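Ticket 3024 - Wireless connection drops every afternoon, Praswood building
Status: Closed
Opened by: Oana Crăciun
Handled by: Poul Oddsson, Jusine Support
Opened: 8/20/24
Related ticket: 2885 (closed)

Oana Crăciun wrote:

Good morning,

I am writing again about the wireless connection in our office in the Praswood building, on the Pearce Street side. I had ticket 2885 for the same problem and it was closed after the new modem was delivered. I thank you for the modem, but the problem did not leave with the old one.

I will try to describe it in order. In the morning everything works well. After lunch the laptops begin to lose the connection. The wireless symbol stays on the screen and shows full strength, but pages do not open and calls freeze. It lasts around 7 minutes and then it comes back without anybody touching anything. On a bad afternoon it happens again before we go home.

What I have already done:
Restarted the modem and the Kikham router, in this order, with a pause between.
Changed the cable between the modem and the router.
Changed the name of the wireless network, so that old saved settings are not used.
Asked my colleague Teodor Matei to use his phone as a hotspot during one drop. His laptop worked normally on the hotspot, so I think the laptop is not guilty.

What I have not done is a factory reset. The settings were made by a person who does not work here any more and I am afraid to lose them.

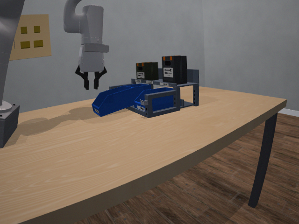
Does the drop also happen on a computer connected by cable?

Only the wireless devices are affected. Tincuța Coman works on a desktop computer with a cable to the Kikham router, and she did not lose her connection during any of the drops. She was in a long call when the rest of us were offline and she noticed nothing until we began to complain.

Please tell me if you need anything more from me.

Regards,
Oana

Poul Oddsson replied:

Hi Oana,

Thanks for the clear notes, they save us both a lot of time. Sorry this has come back after 2885.

The cable result is the useful part. If Tincuța stays online while the laptops are out, then the line, the modem and the routing side of the router are all fine. I also looked at your line from our end and there is no loss of sync during the afternoons. So we are looking at the wireless radio only.

Could you please do the following before you reset anything:

Log in to the Kikham page and open Settings, then Backup. Save the file to a computer. This keeps all the old settings and you can load them again later.

Open Wireless, then Advanced, and tell me what is written next to Channel and next to Channel Width, for both bands.

Open System Log straight after the next drop and copy the lines into this ticket. Don't restart the router first or the log will be cleared.

Cheers,
Poul

Oana Crăciun wrote:

Hello Poul,

The backup is saved, and I made a second copy on a memory stick because I am this kind of person.

On the 2.4 band the channel is Auto and the width is 20/40. On the 5 band the channel is Auto and the width is 80.

The drop came in the afternoon as usual. I copied the log from just before until the connection was good again. I removed the names of the devices.

wlan1: radar detected on current channel
wlan1: channel closed, moving to new channel
wlan1: checking channel availability
wlan1: checking channel availability
wlan1: channel available, radio started
dhcp: lease renewed
dhcp: lease renewed

I must ask about the word radar. Relu Sârbu from the next office became very interested in it and now he has a theory about the airport. Is it a real radar, or is it only a name for something in the program?

I also want to correct one thing from my first message. I wrote that the symbol shows full strength all the time. Today I looked with more attention and the laptops jump to the 2.4 band during the drop, where they are strong but very slow. I think this is why the symbol looks normal. I am sorry for the wrong information.

Oana

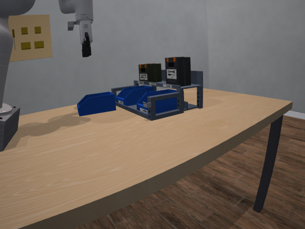
Attachment 2: Back room, table side, with the corner behind.

Poul Oddsson replied:

Hi Oana,

No need to be sorry, the correction fits very well with the log.

Relu is not far off. Part of the 5 band is shared with weather and aviation radar. A router that uses those channels has to listen for radar, and when it hears something that looks like it, it must leave the channel at once. Then it has to listen on the new channel before it can start again, and on some channels the waiting time is long. While it waits, the 5 band is silent. Your laptops go over to 2.4, all together, and there it is crowded.

I can't tell from here if it is real radar or a false alarm. Routers of this type do get false alarms, and for you the result is the same.

Please make these changes:

5 band: Channel from Auto to 36. Leave the width on 80.
2.4 band: Width from 20/40 to 20. Leave the channel on Auto.
Save, and wait for the wireless light to come back before you test.

Channel 36 is outside the shared part, so the router doesn't have to listen for radar there. It can be a bit busier with the neighbours' networks. If speed is poor, try 44, but stay with the low numbers.

No factory reset is needed. Keep the backup anyway.

Poul

Oana Crăciun wrote:

Hello Poul,

I made both changes after everybody went home, so that nobody would lose work. The light came back quickly.

The first afternoon was without a drop. I did not want to write too early, so I waited some more days. There is still no drop, and the word radar does not appear in the log any more. Teodor had a video call in the back room from beginning to end with no freezing.

I have one small question left. The speed on my laptop in the back room is now 18 megabits, and near the router it is much higher. Is this because of channel 36, or was it always so? I never measured it before - I was only happy when it worked at all.

Poul Oddsson replied:

Hi Oana,

Most likely it was always so. The 5 band loses a lot through walls, and the back room is the furthest from the router. The channel makes only a small difference here.

If 18 is enough for your calls, I would leave it. If you want more, try first to move the router out of the cupboard and put it higher, with the door of the room open when you test. Buying a second access point is the last step, and it should be connected by cable if you can.

Poul

Oana Crăciun wrote:

I moved the router to the top of the cupboard. The speed is a little better and the favourable side is that I can now see the lights from my chair. For us it is enough. Please close the ticket.

Thank you for your patience. I will tell Relu about the weather radar, he will be pleased.

Closed by: Poul Oddsson
Cause: Router leaving shared 5 band channel after radar detection
Fix: 5 band fixed on channel 36, 2.4 band width set to 20
Note added to 2885: see 3024, modem was not the cause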